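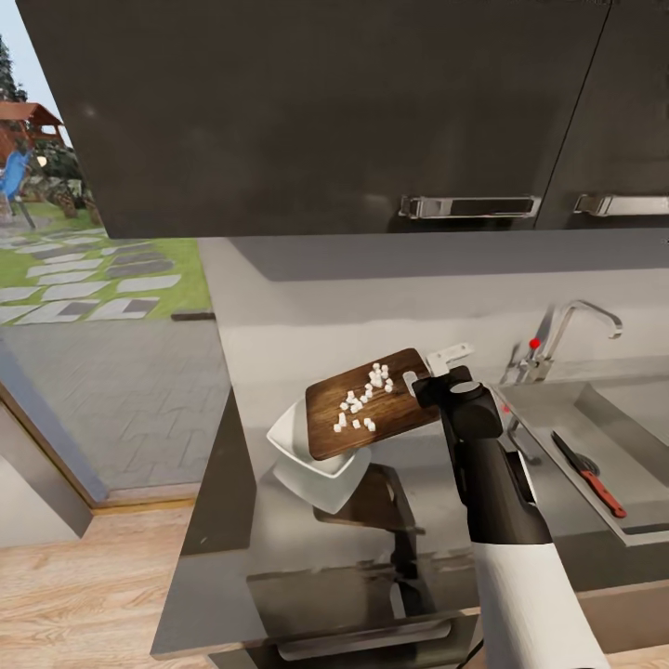 Hi all,

Picking up Leonora's question from this morning because I think it deserves more than a one-liner, and I finally have the numbers in front of me.

Leonora Salazar wrote:
> Edgardo, I read your note on the Jatevura board-to-dish task twice
> and I still don't get how you score it. Is a run a success if one
> cube lands on the counter? And does the wrist view buy you anything,
> or is the policy just riding on the scene camera? We're about to set
> up the same thing in Riltora and I'd like our numbers to be
> comparable with yours.
> Leonora

OK, scoring first. We do two scores. The strict one wants every cube inside the rim of the dish when the episode ends, and a single stray is a fail. The soft one is just the fraction that made it in. I know people hate the strict score (it's brutal!) but the soft one hides a lot. A policy that flings the last few cubes across the counter every single time still looks great on it.

We trained on 1278 demos, all in sim, all teleoperated. Strict successes out of 1278 evaluation episodes (same count, different seeds, sorry, I know that's confusing):

scene camera only: 281
scene plus wrist: 766

So yes, the wrist view buys us something, and I was surprised by how much. My guess had been that it would help with grabbing the board and then be dead weight for the rest, seeing how little of the task it shows once you're down close to a surface.
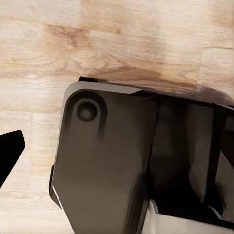

Gripper close-up against the wood grain, from the same kitchen.

A lot of what you get in close is finger plate, shadow and grain. I figured the network would learn to ignore all that. What I think is happening — and this is a hunch, I haven't run the ablation — is that the wood texture sliding past the fingers tells it how far the grip has slipped. Swap the grain for a flat color and we'd know. If anyone has cycles to try it, please do, the config is one line.

The tilt is still the hard part. Too shallow and the cubes stick in a clump, too steep and they all go at once and overshoot. The Prumex baseline uses a fixed pour angle and I really wouldn't bother with it. We let the policy pick the angle at every step, with the action chunk cut to 20. Longer chunks poured nicely but couldn't react when the clump let go.

Leonora, for Riltora please keep the dish near the front edge of the counter like we have it. Dela Peña moved theirs back by the wall and now we can't compare anything.

I'll put the seeds list on the shared drive tonight.

Edgardo Evangelista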